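Saturday, August 6, 2022

I have been meaning to write about the kitchen bench for weeks now, ever since we moved into the Beltmont flat in June and I discovered that the last lot of tenants had left 13 half-empty bottles of cleaning spray under the sink (all different colours, and one of them so old the label had gone furry). My mum cleaned an entire house with bicarb, vinegar and a bar of yellow soap, and I've been trying to get back to that – slowly, because I do love a lemony spray. So far I've used up 3 of the bottles and given a couple to the neighbours, who were very nice about it.

The soap I like best comes from the little Vunora stall at the Saturday market. It's a plain thing wrapped in brown paper, and it does the dishes, the bench and my good tea towels, though I wouldn't try it on wool.

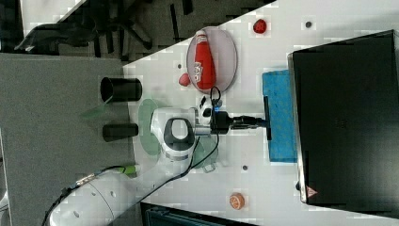
Bicarb is still my favourite for the bench, sprinkled on before breakfast and left while the kettle boils. After that all you need is warm water and an ordinary sponge, like the blue one on the white table up there, and a dry cloth to finish.

Recent posts
Lemons, and what to do with too many
Moving to Beltmont with a piano
My Prorkow teapot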